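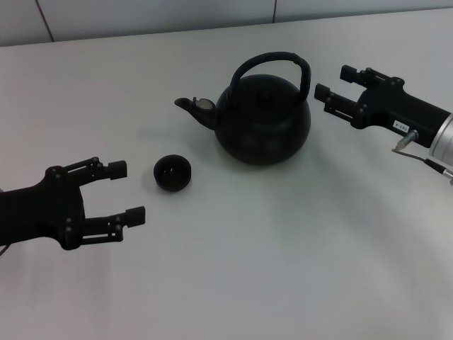

Figure 4. Table with the black kettle used in the Kornmont layout.

3.2 The kettle and its place on the table

Of the items in the household set, the kettle caused the most disagreement when we drew up the layouts. People who took part in the home survey at Hisholm and Itville were asked where they keep their kettle, which way the handle faces, and whether it goes back to the same spot after each use. The survey ran through May and produced 246 usable replies. Most came from homes with a small kitchen, where the table doubles as bench space for at least part of the day.

The answers about position were fairly steady. A kettle kept on a bench was usually pushed to the back, near the power point. A kettle kept on a table was more often left towards the middle, within reach from more than one chair. We used the second arrangement for the Kornmont layout (Figure 4), which stands for the table of a household that makes tea there and does its other cooking elsewhere. The kettle in this layout is black, with a round and squat body. We had first planned on a tall jug shape, but several people in the early interviews told us they found the low shape easier to place without looking, and we changed it.

The handle was harder to settle. Respondents who lived alone tended to turn the handle to the side of the hand they pour with. In shared homes there was no clear habit, and 17 respondents wrote in the margin of the form that they turn the kettle around each time they pick it up. We did not code these comments separately. They are kept with the other written remarks and are taken up again in Section 5.

Colour matters less for use than for finding the kettle, but it came up often enough to report. A dark kettle was said to be easy to spot on a pale bench and easy to lose on a dark one. Two respondents had put a light mat under theirs for this reason. The finish was mentioned mainly in connection with cleaning - fingerprints on shiny metal were a common complaint, while owners of duller kettles wrote more about dust and hard water marks near the spout.

We also asked what else is left out beside the kettle. Mugs, tea tins and sugar were named most often, followed by mail and keys. The full list is given in the appendix. For the layouts we sorted the replies into eight groups, using the wording of the respondents wherever we could. "Tea things" was kept as a single group, as the people who used the term rarely split it up and did not agree on what it covered when asked.

One limit should be noted. The survey form treated the kettle as a single object, but some respondents have a kettle with a separate base and answered for the base only. We found this out from the follow-up calls at Itville, after the Hisholm forms had been entered. Where a reply could be read either way it was left out of the counts on position and kept in the counts on colour and finish. The Assefa coding sheet was then changed to give the base its own line, and the layouts described in Section 3.3 use the changed sheet.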